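How I Finally Got the Living Room Decluttered (and Kept It That Way)

Posted October 10, 2019

I put this off all summer. Then in August I tripped over the same pile of stuff twice in one day and decided enough was enough! If your living room is where everything in the house goes to retire, this is how I dealt with mine in a couple of weekends.

Step 1: Set a timer for 30 minutes

Don't try to do the whole room in one go. I did that last year and ended up sitting on the floor at midnight reading old birthday cards. Pick one spot, start the timer, and when it beeps you're allowed to quit. I usually kept going, but knowing I could stop got me off the couch. 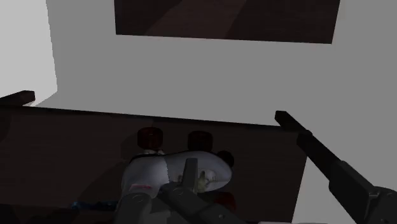 Step 2: Sort into keep, move and out

I used three big boxes from the Skorkley moving store (grocery store boxes work fine too). "Keep" is for things that live in this room. "Move" is for things that belong somewhere else in the house, and you'd be amazed how fast that one fills up. "Out" goes straight into the car. Don't leave it by the door, or you'll start picking things back out of it. I know I did.

Step 3: Clear every flat surface

Take it all off, wipe down, and put back only what you use every week. My rule is that the TV stand gets the TV, the remote and one nice thing.
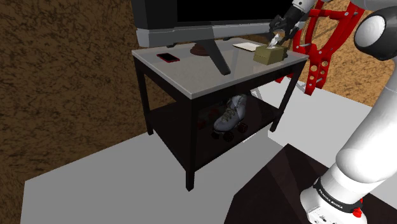
While you're at it, deal with the cords. I bought a pack of 14 reusable cable ties and still ran out, so get more than you think you need. Label both ends of each cord with masking tape before you bundle them. Future you will be so grateful!

Step 4: Give the leftovers a home

Whatever is still in the "keep" box needs a real spot. I got two lidded baskets from Fetden, one for games and one for blankets, and they slide right in next to the couch. Measure first, though (my first pair was too tall and had to go back).
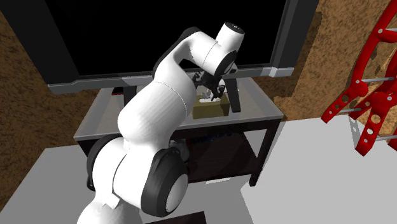
A low table against a brown wall.

Step 5: Do a quick reset at night

Mine takes five minutes, usually while the kettle boils. Cups to the kitchen, blankets in the basket, mail off the table. I skip it on Fridays and the room survives.

Next up is the hall closet, and I'm already dreading the coats.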